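Sarham Kitchen Sim: data card and README

7 April 2021, posted by the Sarham Robotics Club

Filed under: Projects / Student work / Simulation

We use cookies to remember your settings and to see which pages get read. Carry on browsing if you're happy with that, or change your preferences at any time.

# Sarham Kitchen Sim

Welcome! This is the first proper release from our club's kitchen simulation, and we're really pleased to get it out of the door. It holds recorded runs of a two-finger gripper working its way round a simulated kitchen, driven by club members from keyboards and gamepads (and, on one very silly evening, a steering wheel, though those runs didn't make the cut).

We started in January with an empty world and a gripper that fell through the floor. What you're downloading now is 100 runs, all of them watched from start to finish by a club member before they went in.

## What's in the download

Each run has its own folder. Inside you'll find:

- `frames/` – the pictures from the gripper camera, in order
- `joints.csv` – joint angles and finger opening, one row per frame
- `task.txt` – the instruction the driver was given, in plain English
- `notes.txt` – anything the driver wanted to say afterwards

Please do read the notes files. They're short, the spelling is all over the place, and they've saved us hours. If a driver got stuck behind a door and had to back out, that's where they'll have owned up to it.

## The tasks

There are 4 tasks in this release:

1. Move over to an appliance and stop with the fingers open
2. Take hold of a cabinet knob
3. Pull a cabinet door open
4. Push a cabinet door shut

Task 1 sounds like nothing at all, and it's the one new members learn most from! Getting the gripper to a sensible spot, pointing the right way, with enough room left to do the next thing, is most of driving. We gave it to everybody on their first session and kept the good ones.

## The camera

The camera is fixed to the arm and looks out past the fingers, so whatever the arm does, the view does too. It tips, it swings, and a worktop can fill half the picture one moment and be gone the next. We tried a fixed camera up in a corner of the room as well, and it was lovely to look at, but the fingers were so small that you couldn't tell a good grip from a near miss.
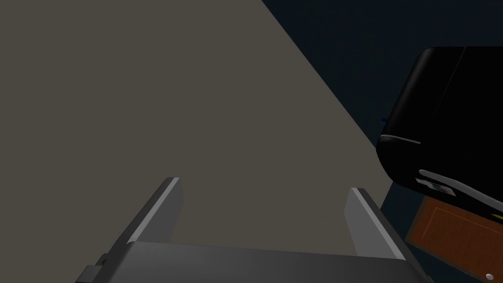

Lighting is deliberately plain. We had a go at fancier shadows using the Niltell scene pack and the club laptops simply couldn't keep up, so we went back to flat shading and clean shapes, and everything has run happily ever since. If your machine is stronger than ours, there's a `shadows` switch in `config.txt` and we'd love to hear how you get on with it.

## How we recorded it

Drivers worked in pairs: one at the controls, one reading out the task and watching the clock. Every run was limited to 2 minutes. If the time ran out, the run was thrown away and the pair swapped seats, which kept things moving and got rather loud.

The control code began life as the Batitz starter kit, which our club has used for years. We've rewritten the finger control completely (the old one snapped shut like a mousetrap) and tidied up the part that writes the joint file. The changes are all in the `control` folder, with comments.

## Known problems

- Rows in `joints.csv` sometimes run one ahead of the frames at the very end of a run. Drop the last row and you'll be fine.
- The gripper can pass a tiny way into a cabinet door when it's pushed hard. We know. We're working on it.
- The drivers are nearly all right-handed, and we do wonder whether it shows in the way they come at the doors.
- Knobs are harder to hold than they should be. The friction value was a guess and we've left it alone so that every run matches.

## Using it

Unzip the download, open a terminal in the top folder and run:

`python play.py --run 12`

You'll get a window with the frames on one side and the finger opening plotted on the other. The space bar pauses, and the arrow keys step through one frame at a time. Swap in any run number you like.

You're free to use the runs for coursework, club projects, teaching or plain curiosity. Do mention the Sarham Robotics Club if you publish something, and send us a link, as we'll certainly want to read it!

## What's next

We're entering the Grewal Cup with a controller trained on these runs, in the simulated household round. So far it's good at approaching things and pretty hopeless at letting go of them. Drawers are next on the list, then a second kitchen with a different layout, so that it can't just learn where everything is.

Bug reports, fixes and odd ideas are all welcome on the issues page.

Get club news by email: enter your address below and we'll send you our newsletter once a term. Unsubscribe whenever you like.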